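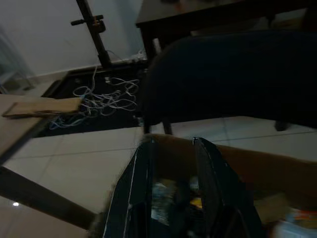
Vukivent Box Reach
Wrist-view picking policy for two-finger grippers

Box Reach is a picking policy trained by people emptying cardboard boxes for longer than anyone should. It takes one wrist camera feed, puts out gripper motion, and asks for no overhead camera, no depth sensor and no tidy room. We mention the last one because our competitors' demo videos look like they were filmed in a dentist's office.

How it works
The method comes from Wing-yan Yu and Tươi Ngô, who wondered what would happen if you stopped throwing away the ugly training data. Most labs filter out blurry views. Box Reach keeps them, and learns to weigh each view by how much it can be trusted. When the picture smears, the policy slows down and leans on the last decent look it had. Your grandmother does the same thing on a dark staircase. 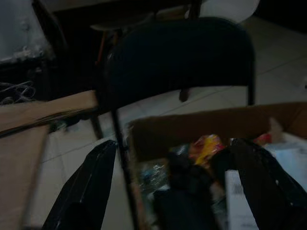

Clutter is where the weighting earns its keep. In our tests the policy picked the requested item on 83 of 100 tries from mixed boxes, in ordinary rooms with the lights low. Glossy wrappers are the usual troublemakers, and a yellow, orange and pink one in the same box as crinkled clear plastic gives the policy two kinds of shine to sort out before it commits. Add a black object sitting between black fingers and you have most of our failure log. Chair legs crossing the view are handled better than we had any right to expect.

What's in the licence
Trained weights, the view-weighting code, and the Esalby recording tool for adding your own boxes. Yuk-lan Choi wrote the manual, and it has an index.

Requirements
One parallel gripper with flat fingers
One wrist camera, colour
A computer with a graphics card you aren't emotionally attached to

Known limits
Boxes deeper than the fingers are long. Anything the same colour as the gripper. Items flat against the bottom take 5 attempts before the policy gives up, and it does not give up gracefully.

Version 2 is due in December. I-hsuan Lai handles licence enquiries and will send a quote in Canadian dollars.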